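The Flalholm Ferry Treaty: Your Questions, Some With Answers

Updated July 15, 2026

What is the treaty about?

Fish, ferries and a strip of seabed, in that order of loudness. Kavik and Flalholm signed it in January after 12 rounds of talks, most of them spent on the seating. It sets out who may cross the strait, who may fish in it and who gets the bill when a buoy goes missing.

Is it in force?

Partly. Kavik's parliament has ratified all of it. Flalholm's assembly has ratified the preamble, which commits both sides to friendship and costs nothing. The rest comes back after the summer recess.

Why is it called the Carrasco text?

The final round was held at Carrasco, which both governments accepted as neutral ground on the basis that neither of them liked it. The official title runs to four lines and we will spare you.

Do I need a visa to cross?

Residents of either side can stay up to 300 days in a year with an ordinary identity card. On day 301 you become a foreigner again. Everyone else follows the old rules, available from the consulate at Tedside during the hours when it is open, which are mornings.

Who counts as a resident?

Anyone on the local register before the signing. If you moved later, you can apply, and you will get a receipt. The receipt is not a permit, although people have been waved through on one – we don't recommend building a career on it.

How many boats are covered?

The fishing annex lists 1,861 licensed vessels. A boat that isn't on the list can be added by its home port. A boat that has sunk can be removed by the same form, with a different box ticked.

Have the two sides agreed on a border?

No. They have agreed on a line for fishing purposes, which both insist is a different thing. Maps printed in Kavik show it solid. Maps printed in Flalholm show it dotted.
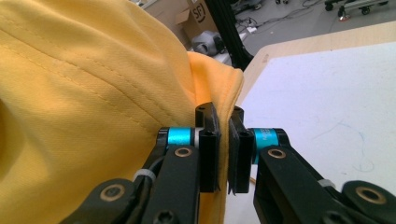
What happens if one side breaks the deal?

The other side writes a letter. If there is no reply within 130 days, a joint panel meets and writes a longer one. After that either government can suspend the fishing annex, but the ferries have to keep running whatever happens. That clause was the only one to pass without debate.

Can either government walk out?

Yes, with a year's written notice. Both have threatened to, usually before elections.

Where can I read the full text?

At the public library in Tedside, in both languages. Where the two versions disagree, each is equally authoritative. Bring a sandwich.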